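My sister and I once rented a two-bedroom from our uncle, and I still think it was the worst lease either of us ever signed. I say "signed," but of course there wasn't anything to sign. There was lamb and rice, and a handshake over the dishes. That's how these things go in families!

So when my neighbor in Stukwood told me she was letting her grandson have the downstairs unit "for whatever he can manage," I probably made a face. She asked me what was wrong with that. Well, how long have you got?
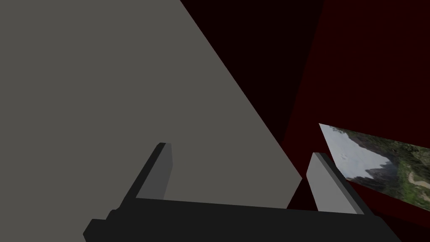 Whatever he can manage is a number, whether or not you say it out loud. She has one in her head (I'd bet on it) and he has another, and they won't find out how far apart they are until the water heater goes. Ours went in February. My uncle thought cheap rent meant we'd fix it ourselves. We thought he was the landlord. The bill was $1,152, and it sat on his kitchen counter for 10 weeks while everybody was terribly polite about it. 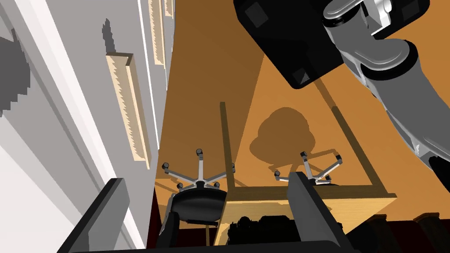 Khalil Khasawneh

I'm not against renting to relatives. People have always done it, and with rents in Amunton where they are, plenty of kids would be sleeping in their cars otherwise. What bugs me is the idea that paperwork is an insult. My uncle was truly hurt when my sister suggested writing something down. "You don't trust me?" he said. She did trust him! She just couldn't remember whether he'd said we could have a dog.

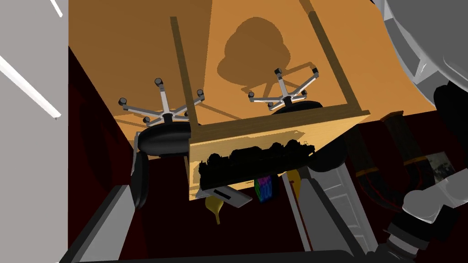
A cousin of ours over in Myklebust did it the other way. She typed up one page with the rent, the repairs, and how much notice either side had to give, and her dad grumbled and signed. When he decided to sell, she had four months to look for another place. They still have dinner together. 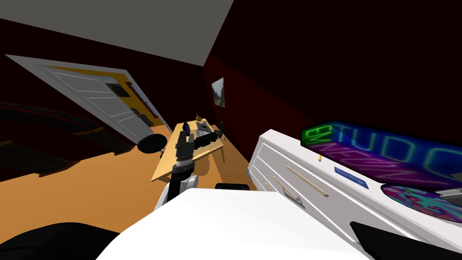

We moved out owing nearly $3,895, by my uncle's count. By ours it was zero. He was 61 then, and it took a couple of years and a wedding before he'd sit at our table again.

I told my neighbor most of this over the fence. She said she'd think about it, and then she asked if I wanted some tomatoes.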